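The Vallow Quotation

By March there was money left over, and money left over at Tonent had to be spent before anybody upstairs learned to count it. The sum was 2000. I was told to turn it into grippers.

Horrocks sold a pair for almost exactly that. Irnar sold a cheaper pair and charged for the cables. I put both in a spreadsheet, gave durability a column of its own, and went down to ask the people who would be using them what they wanted. They were wiping a tablet with a blue cloth, one yellow fingertip at a time, and they wanted more cloths. 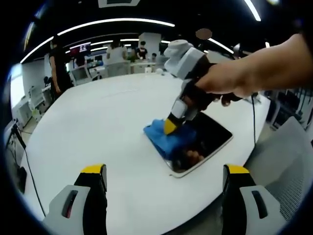

Equipment Planning, Tonent Fiction Circle

"How many cloths?" I said.

"Forty."

I wrote down 40. The form had no line for cloths. It had a line for actuators, a line for mounting hardware, and a line for Other, which required a signature from a department that had been closed to save on signatures.

"Could a cloth be mounting hardware?" I asked.

They considered this with the respect it deserved. One of them thought it could, if you mounted it. The other lowered her gripper toward the table and said the Vallow people would sell us 100 cloths as a Surface Interaction Kit, with a part number, for 47 a box.

I have worked in purchasing a long time and I know beauty when I hear it. I went back upstairs and deleted the durability column. Then I came down again to ask about delivery, and stood there while the blue cloth went up in a bunch between the black fingers — a very ordinary cloth, I thought, for something that was about to need a part number.
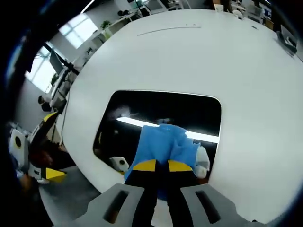
Approval

The kit was approved by four that afternoon. The grippers are under review.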